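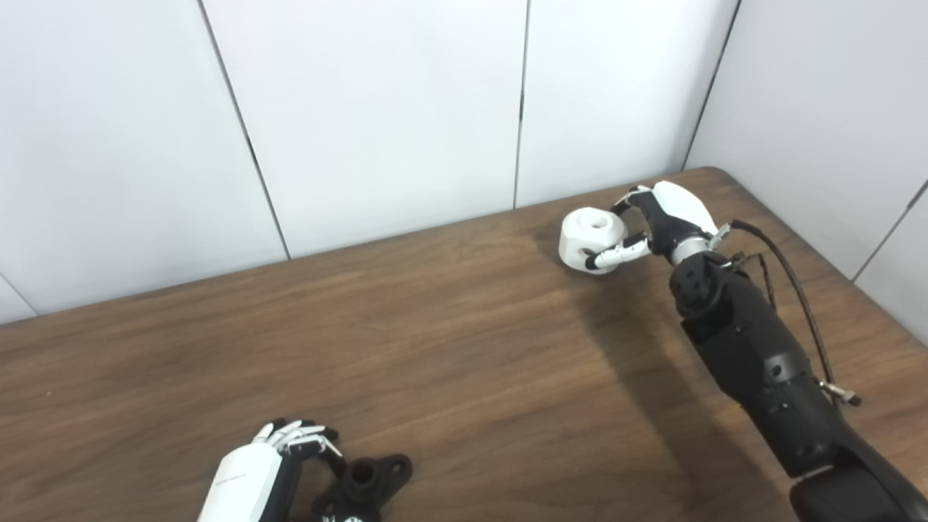
试读文件和正式的电子书文件可以用同一个 PDF 吗?

需要准备两个文件。正式文件上传到“图书文件”栏,只向已付款的读者开放;试读文件上传到“试读”栏,任何访客都能下载。系统不会自动从正式文件中截取试读页,两栏填入同一个文件时,整本书会被公开。

第四章 上架一本新书

本章说明如何在 Pekbridge 出版后台中新建一本图书、填写资料、上传文件、设定价格并提交审核。阅读本章前,请先完成第二章的账号验证和第三章的收款设置。收款设置没有完成的账号可以保存草稿,“提交审核”按钮显示为灰色。

本章适用于非虚构类图书,包括经营管理、职业技能和个人理财。漫画、乐谱和有声书的上架流程见第七章。

4.1 开始之前

请准备好以下材料,放在同一个文件夹内:

正式文件(PDF 或 EPUB)
试读文件(PDF)
封面图(JPG 或 PNG)
图书简介的纯文本稿
作者简介的纯文本稿
书号(如已申请)
授权文件(仅限由他人代为上架的图书)

材料齐全时,填写全部页面约需 25 分钟。后台每次切换页面都会自动保存,中途退出后可从“草稿”列表继续。

注意:自动保存只保存文字,不保存正在上传的文件。文件名右侧出现“已存储”字样之后,再离开该页面。

4.2 新建图书

1. 登录后台,点击左侧菜单中的“图书”。

2. 点击右上角的“新建”,选择“电子书”。如果同时出售纸质版,也先选“电子书”,纸质版在 4.8 节中添加。

3. 输入书名。书名应与封面上的文字完全一致,包括标点和空格。

4. 输入副书名。没有副书名时留空,不要填“无”或短横线,填入的内容会原样显示在书店页面上。

5. 选择正文语言。双语图书选择篇幅较多的一种,另一种在“其他语言”中勾选。

6. 点击“创建草稿”。页面跳转到资料表,顶部显示该书的内部编号。联系客服时请提供这个编号。

说明:书名在审核通过后只能通过客服修改。副书名和语言可以自行修改,修改后需要重新审核。

4.3 填写作者和贡献者

1. 在“作者”栏输入姓名。带有变音符号的姓名请按原样输入,例如 Agnese Liepiņa。系统在建立搜索索引时会同时生成不带符号的写法,读者用哪一种都能搜到。

2. 如果作者已有作者页,输入姓名后会出现下拉提示,点选即可关联。同名作者不止一位时,请核对提示中的代表作再点选。

3. 点击“添加贡献者”,依次填写译者、编辑、插图作者等,并为每人选择角色。角色为“编辑”的贡献者,例如 Anežka Doležal,会显示在版权信息中,不显示在书店列表里。

4. 拖动姓名左侧的手柄调整顺序。书店列表只显示前三位,其余人名折叠在“等”字之后。

5. 填写作者简介。简介使用第三人称,不写联系电话。网址只能填在“作者网站”一栏,写在简介正文里的网址会在审核时被删除。

注意:关联错作者页之后,新书会出现在另一位作者的作品列表中,并向其关注者发出通知。通知发出后无法撤回。

笔名的处理:在“作者”栏填写笔名,在“法定姓名”栏填写真实姓名。法定姓名仅用于合同和结算,不对外显示。一个账号可以使用多个笔名,每个笔名有单独的作者页,这些页面之间没有公开的关联。

4.4 填写图书简介

图书简介出现在三个位置:书店的图书页面、搜索结果、合作渠道的目录。三处显示的长度不同,因此简介分为两栏填写。

短简介:不超过 300 个字符,标点计算在内。搜索结果和合作渠道目录使用这一栏。

长简介:图书页面使用这一栏,可以分段,可以使用粗体,不支持表格和图片。

1. 先填写短简介。写明这本书讲什么、写给谁看。故事体的管理类图书,请写出主人公所处的行业或职位,方便读者判断是否与自己有关。

2. 再填写长简介。第一段不必重复短简介的内容,两栏在图书页面上不会同时出现。

3. 从文字处理软件粘贴文本时,使用“粘贴为纯文本”。直接粘贴会带入隐藏格式,在部分阅读设备上显示为方块。

4. 点击“预览”,分别查看电脑版和手机版。手机版默认只显示长简介的前四行,重要的信息请放在这四行之内。

5. 检查有无下列内容,有则删去:价格和折扣、其他书店的名称、没有出处的读者评价、对收入或业绩的保证。

注意:经营管理和个人理财类图书的简介中,“保证盈利”“必定翻倍”一类说法会导致审核退回。引用书中案例的数据时,应写明数据在书中的章节。

推荐语填写在单独的“推荐语”栏。每条推荐语须注明推荐人的姓名和身份,并勾选“已获得书面同意”。客服可能会要求出示同意书,请妥善保留。

4.5 选择分类和关键词

1. 选择主分类。主分类只能选一个,决定图书进入哪一个销售榜单。

2. 选择副分类,最多两个。副分类影响筛选结果,不影响榜单。

3. 输入关键词,每输入一个按一次回车。不要重复书名、作者名和分类名,这三项已经在搜索索引中。

4. 点击“检查”。与图书内容无关的关键词会标为黄色,请删除或替换。

分类表目前共有 3,143 个条目,逐层点选较慢,可以在分类栏上方的搜索框中输入主题词。搜索“领导力”,会列出所有层级中含有该词的条目,条目右侧标有上级分类。不同上级分类下可能有名称相同的条目,请看清再选。

说明:创业故事、寓言体管理书应选“经营管理”下的“叙事类”,不要选“小说”。选错主分类时,审核人员会直接改正,并在审核结果中注明。

4.6 上传文件

正式文件

1. 打开“图书文件”栏,点击“选择文件”。

2. 选择 PDF 或 EPUB。两种格式可以都上传,读者购买后自行选择下载哪一种。

3. 等待检查完成。检查内容包括字体是否嵌入、目录链接是否有效、有无空白页。

4. 检查结果分为“通过”“提醒”“错误”。“提醒”不影响提交,“错误”必须改正后重新上传。

PDF 文件不要设置打开密码。需要防止复制时,请在“保护方式”中选择“购买者水印”,系统会在每次下载时将订单号印在页脚。页脚已有文字的图书,水印移到页面外侧。

试读文件

1. 从正式文件中另存一份,保留封面、版权页、目录和希望公开的章节。

2. 删除目录中指向未公开章节的链接,保留章节标题。

3. 在最后一页写明试读到此为止,并写上书名。不要在这一页放其他书店的链接。

4. 上传到“试读”栏,文件不得超过 8 MB。超过时先压缩图片,压缩后仍超过的,减少公开的页数。

5. 上传后点击“以访客身份打开”,从头翻到最后一页,确认内容无误。

注意:试读文件一经下载便无法收回。误传了完整文件时,请立即点击“停用试读”,再联系客服。停用即时生效,合作渠道的副本要等到下一次目录更新才会删除。

封面

封面为竖版,短边与长边的比例应为二比三。系统会自动生成缩略图。请在预览中确认书名在缩略图里仍可辨认,副书名看不清可以接受。封面上不要印价格,也不要印“免费”“限时”等字样。

4.7 定价和销售渠道

1. 选择结算货币。结算货币对整个账号生效,更换方法见第三章。

2. 输入定价。页面下方会列出各渠道的预计到手金额。

3. 选择销售渠道。默认只勾选 Pekbridge 自有书店。勾选“Pullton 书目分发”后,图书资料会同步到 Pullton 的合作书店。

4. 选择是否允许图书馆借阅。允许借阅的图书另行计价,填写在“馆配价格”栏。

5. 选择上架时间。“审核通过后立即上架”和“指定时间上架”只能选一项。指定时间以账号所在时区为准。

说明:已经在其他平台签订独家销售协议的图书,请不要在这里上架。后台不会核查独家协议,由此产生的争议由账号持有人自行处理。

促销价在图书上架之后设定,步骤见第五章。草稿阶段的定价请填写正常价格,否则促销期间书店页面不会显示原价。

在自己的网站上销售:使用 Hostness 建站服务的用户,可以在“渠道”页面底部复制一段嵌入代码,粘贴到 Hostness 后台的“自定义区块”中。代码会显示封面、价格和购买按钮。价格修改后,嵌入的内容自动更新,不需要重新粘贴。

使用其他建站工具时,请复制“普通链接”。普通链接不显示价格。

4.8 添加纸质版

1. 打开该书的资料表,点击“版本”,再点击“添加纸质版”。

2. 输入纸质版书号。纸质版和电子版不能使用同一个书号。

3. 选择开本、纸张和装订方式。可选项由所选的印刷厂决定。

4. 选择印刷厂。按需印刷的订单由 Yalçınkaya 承接;自行印刷并自行发货的,选择“自有库存”,并填写库存数量。

5. 上传印刷用 PDF。印刷用文件与电子书文件的要求不同:四边须留出血,奇偶页页边距须对称,图片不得使用屏幕分辨率的版本。

6. 上传展开封面,包括封底、书脊和封面。书脊宽度由页数和纸张决定,点击“计算书脊”即可得到数值。

7. 订购一本样书。收到样书并点击“确认样书”后,纸质版才能上架。

注意:更换纸张后必须重新计算书脊宽度并重新上传展开封面。旧封面不会自动失效,后台只给出提醒。

电子版可以先于纸质版上架。两个版本会在书店页面上合并显示,读者评价共用。

4.9 提交审核

1. 点击资料表顶部的“完整性检查”。未填写的必填项以红色列出,点击即可跳转。

2. 全部改正后,点击“提交审核”。

3. 阅读声明并勾选。由他人代为上架的图书,在此处上传授权文件,授权人姓名应与作者的法定姓名一致。

4. 点击“确认”。图书状态变为“审核中”,资料表锁定。

审核期间如需修改,请点击“撤回”。撤回后资料表解锁,重新提交时按新的提交时间排队。

审核结果会发送到账号邮箱,同时显示在“消息”中。结果有三种:

通过:图书按 4.7 节选定的时间上架。

需修改:消息中列出需要修改的栏目。修改后重新提交,无须新建图书。

不通过:消息中写明所依据的条款。对结果有异议的,点击消息底部的“申请复核”,同一本书可以申请一次。

4.10 常见情况

检查时提示“字体未嵌入”
在排版软件中重新导出,勾选“嵌入全部字体”。字体授权不允许嵌入时,须换用其他字体。用截图代替文字页的文件会被退回。

目录链接在电脑上正常,在阅读器上无效
多见于由网页打印生成的 PDF。请从排版软件直接导出,不要使用“打印为 PDF”。

手机预览中简介的段落连在一起
原文使用了手动换行符。在预览中把它们逐个替换为段落标记,或将文本重新粘贴一次。

搜索不到刚上架的图书
书店页面即时生效,搜索索引随后更新。第二天仍搜不到的,请核对图书状态是否为“已上架”,再检查账号是否开启了“仅限链接访问”。

Pullton 的合作书店显示旧封面
各书店的更新时间由对方决定。在“渠道”页面点击“重新推送”可以再次发送资料,同一天内重复推送不会加快更新。

需要更换正式文件
上架后可以随时上传新文件。改正错字属于“修订”,已购读者会收到更新提示;增删章节属于“新版”,应新建版本并使用新的书号。旧版可以下架,已购读者仍可从书架下载。

本章修订日期:2018年11月3日

下一章:第五章 促销、赠阅码和预售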